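Courses > Robot Manipulation > Handouts > Week 5

Overview | Schedule | Handouts | Problem Sets | Contact

Handout 5: Object Selection and Reset Protocol for Tabletop Pick Tasks
Elfriede Kleinschmidt
Revised 2018-09-23

5.1 Purpose

This handout covers how the object set and the starting layout affect a measured grasp success rate. Handout 4 treated the grasp planner itself. The planner is held fixed here and only the test conditions change.

5.2 Object set

A trial set should vary in at least stiffness, height, and surface. Sets made up only of boxes and cans give high success rates that do not carry over. The Clutau set used in Problem Set 3 mixes rigid blocks, deformable netting, open containers, film-wrapped food, and thin flat utensils. Each class fails in its own way:

- Deformable: the depth outline depends on how the object was last put down. Width estimates taken from the first view may be wrong by the time the fingers close.
- Open container: the centroid of the top surface falls over empty space. Grasp candidates must be moved to the rim.
- Film-wrapped: specular returns leave holes in the depth map. Fill the holes before computing normals, and log the filled area.
- Flat: finger clearance above the table is the limiting factor. Report the clearance used.
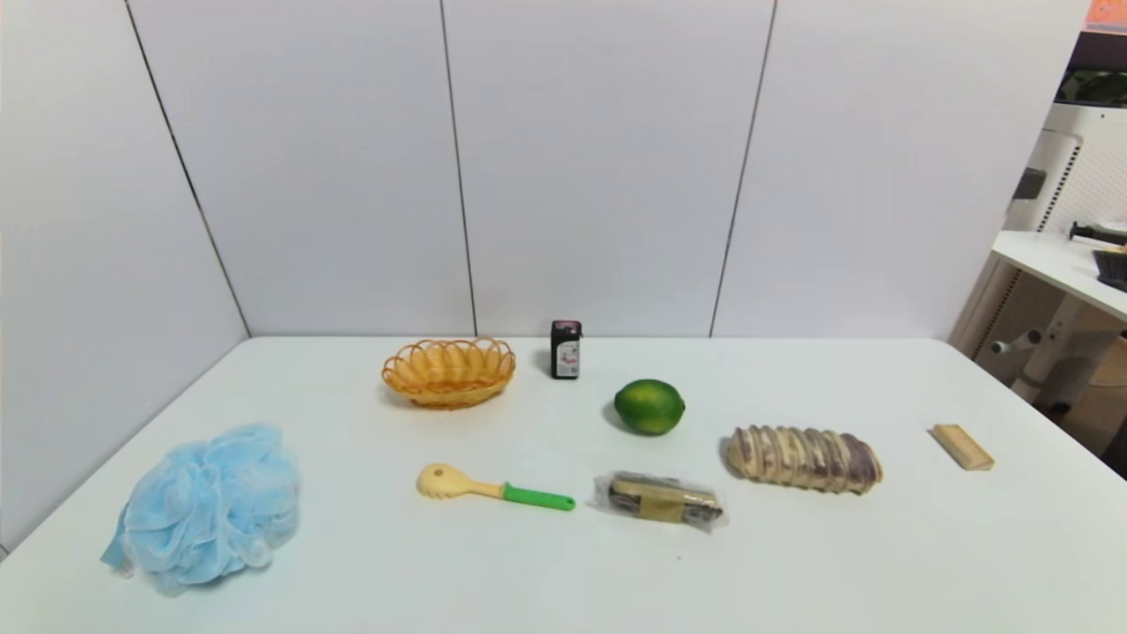 5.3 Layout

Layouts are drawn by rejection sampling. Draw a position and yaw for each object and reject the whole layout if any two footprints overlap. Do not repair a rejected layout by nudging single objects, as this biases positions toward the table edges. The seed is stored with the trial record.

Isolated layouts measure grasping alone. Cluttered layouts also measure segmentation, and the two results must not be pooled. The Nokthorpe trials pooled them: 300 attempts, 224 successes, with no record of layout type. The overall rate (0.747) can be computed, but it cannot be compared with anything in Handout 4.

5.4 Resets

After each attempt, restore the full layout from the stored seed. Partial resets, in which only the moved object is replaced, let small contact displacements build up. In the August runs on the Hana arm, 33 attempts were discarded for this reason.

5.5 Reporting

State the number of attempts per object class, the layout type, and the reset rule. Give an interval with every rate. The Wilson interval is preferred for small counts. For simulated runs use at least 1,000 attempts per class.

Exercise: compute the 95 percent Wilson interval for the Nokthorpe result and state what it assumes about independence between attempts.

Related handouts
Handout 3: Camera Calibration with the Meinecke Target
Handout 4: Antipodal Grasp Sampling
Handout 6: Segmentation in Clutter
Problem Set 3: Clutau Object Set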